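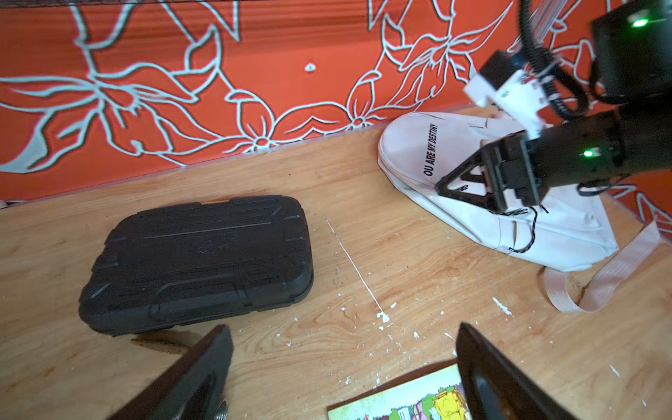
Pemalo Items is a table of written descriptions of bags, cases and desk supplies, put together for lost property desks that want to search their shelves by text. It holds 600 records in 30 categories. Each record describes one item as a person at the counter would see it, before anything is opened. Printed words are copied as far as they can be read, so a white canvas backpack with black lettering down the front has OU ARE MY DESTINY in the lettering field, and no first letter is supplied. A black hard-shell case with a ridged lid is entered under cases, hard, whatever it may turn out to hold.

Version 2, 17 December 2021

Files

items.csv: the records, one per line, UTF-8, comma separated
categories.csv: category codes and their full names
colors.txt: the color words allowed in the color fields
CHANGES.txt: differences from the first version

Fields

There are 13 columns in items.csv. The ones most people ask about are these:

item_id: a number with no meaning outside the table
category: code from categories.csv
color_main: the color covering most of the outside
color_second: the next color, or blank
material: filled in only when it can be told by looking, otherwise "unknown"
lettering: words or numbers on the item, in capitals if printed that way
closure: zipper, latch, snap, drawstring, none or unknown
strap: yes, no or unknown
condition: free text, one line
note: anything a finder or owner might mention

The remaining columns hold the entry date, the shelf code and a check mark for records that were read by a second person. Shelf codes were blanked before release.

How the descriptions were written

Items were set on a table and described one at a time. The writer filled in category and colors first, then lettering, then the note. Bags stayed closed. Contents are left out of the public table because owners are asked about them when they come to the desk, and a published list would spoil the check.

Color was the most common cause of disagreement. Pale shades gave the most trouble, with the same strap entered as pink by one writer and beige by another. Version 2 uses the short list in colors.txt and puts finer shades in the note.

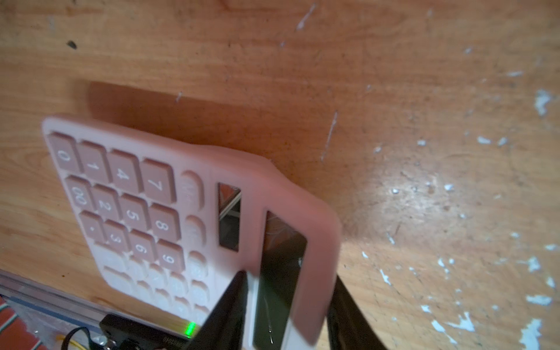

Sturnedano Lost Property Office, Records Team

Desk supplies were added in version 2. Calculators have their own code, CALC, and are no longer mixed in with phones and small electronics. A pink desktop calculator is entered with pink as the main color, and darker number keys go in the note if they are a different shade from the body. Solar panels are noted too. Key labels are not copied into the lettering field, but an unusual key may be noted, and a 00 key is worth a mention as many pocket models lack one. Do not guess at a brand when none can be read.

Known problems

Umbrellas and gloves are underrepresented. Most of the records were written in January, when the Masness branch had already cleared out its umbrella rack.

The condition field is uneven. Early records say "good" or "worn" and little else. Later ones mention scratches, stains and missing zipper pulls.

Some strap values are wrong for bags that were lying on their straps when described. If the value is "no" and the record has no second-reader mark, treat it as unknown.

Lettering that runs down the side of a bag was sometimes typed with a line break after each letter. These breaks have been removed, but a few double spaces remain.

Use

The table may be used for search tools, staff training and teaching. It should not be used to claim an item. Claims at Sturnedano and Masness are made at the counter, with the usual form.

The Kan search page reads items.csv directly and needs the column names left as they are. If you rename columns for your own work, keep a copy of the original header.

Corrections

Send the item_id, the field and the value you think is right. Corrections to color_main need both the old and the new word from colors.txt. Accepted changes are listed in CHANGES.txt with the next release.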